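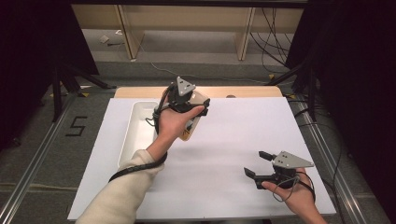 Small box with a yellow label, over the tray

Flumlow physical release: cart or download key?

plokfan_34
The store listing for Flumlow changed overnight. It used to say "game cartridge." It now says "physical edition" and the file size line reads 736 MB download required. Does anyone know if the whole game is on the cart? I preordered in June when the wording was different.

grayscale
Day one patch, most likely. 736 MB is small for a game with voiced dialogue. If the cart were only a key, the listing would give the full install size.

Orrin_T
Not necessarily. Plokent did the same thing with Clundora. The listing showed 300 MB, and that was only the launcher. The rest came down after first boot.

grayscale
Clundora had no cart in any region. It was a code in a case. Different situation.

Orrin_T
It was sold as a physical edition, same words as this one. That is my point. The wording covers both.

mossgate
Dewanti Menon (producer on the port) answered this on the Plokent blog, comments section, second page. Quote: "The base game is on the cartridge. The download adds the Lau chapter and fixes to save handling." She did not say if you can start without it.

plokfan_34
Thanks. "Required" is still a problem for me. I keep the console offline.

grayscale
Required for the Lau chapter. The base game should boot without it.

mossgate
She didn't say that. Please don't state it as fact. The save fix could be blocking. The demo corrupted slot 4 for me twice when I suspended during an autosave.

grayscale
Demo was an older build. I have 34 hours across two versions of the demo and no bad saves.

Orrin_T
Do you suspend during autosave?

grayscale
No, I quit to the title screen.

Orrin_T
Then you haven't tested it.

tenpence
Retail question. My shop has the preorder at the old price with the old description. If the listing changed after payment, can I cancel? They are telling me store credit only.

mossgate
Depends on the shop's terms. Save a copy of the old listing if it is still in the search cache.

plokfan_34
Mine let me cancel through the order page, full refund. I'm keeping it open until someone has a retail cart and tries a boot in airplane mode. Please post the version number from the options menu if you do.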